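Dry erase ghosting on melamine: solvent or replace?
Boards and Surfaces > Maintenance

obaidoo
We have 11 wall boards, all painted melamine over fiberboard, installed four years ago. Red ink leaves a visible stain after 24 hours. Black wipes clean up to a week. I have tried 70% isopropyl, then 91%, and a citrus cleaner from Millelberg. Alcohol lifts most of the red but the gloss is going in the areas that get cleaned the most. Is there a coating that restores it, or am I buying boards?

kettle_lid
Buying boards. Melamine is a thin resin layer. Once it is porous, pigment goes into it and the alcohol opens it further each time.

Ureck
Disagree in part. Loss of gloss is not always loss of the layer. Put a drop of water on a dull spot and on a corner that never gets used. If both bead the same way, you have residue from the citrus cleaner and it will come off with warm water and a little dish soap.

obaidoo
Beads in the corner, spreads out on the dull spot. Washed it with soap twice. No change.

kettle_lid
Then it's porous.

Ureck
Agreed, for that spot. Check the others before you write off all of them.

G. Ledesma
What red are you using? Red is the worst in most lines I have bought, but there is a big spread between them. I ran our boards on Votetow markers for a school year and had ghosting in every room. Changed the markers, kept the boards, and the new marks wipe at 200 hours. The old stains stayed, so I am not claiming it repairs anything.

obaidoo
Votetow, as it happens. Bulk pack.

kettle_lid
Marker choice slows it down. It doesn't change what melamine is. Porcelain on steel costs more and you stop having this conversation.

G. Ledesma
At his quantity that is a large purchase order. Markers first.

Ureck
Storage matters too. Red goes streaky if it is kept cap up, the pigment settles away from the tip and you get mostly solvent, then people press harder. Keep them flat or cap down.
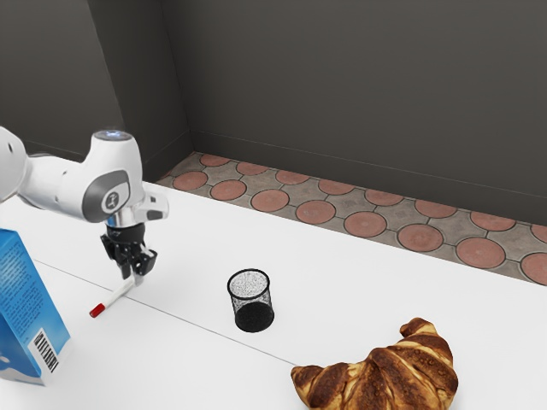 Restoring coatings

Ureck
Splitting this off because it was the original question. Two-part clear coats work if you sand first with 3000 grit and get every trace of ink out. Meléndez sells one in a kit that covers about two boards. Cure time on the label is short. I would triple it.

kettle_lid
And any red still in the surface is sealed in permanently.

Ureck
Yes. I said every trace.

obaidoo
I'll coat the worst one, change markers on the rest, and post the results in September. Does the clear coat take magnets?

G. Ledesma
Your boards are fiberboard. They don't take magnets now.

obaidoo
Correct. Withdrawn.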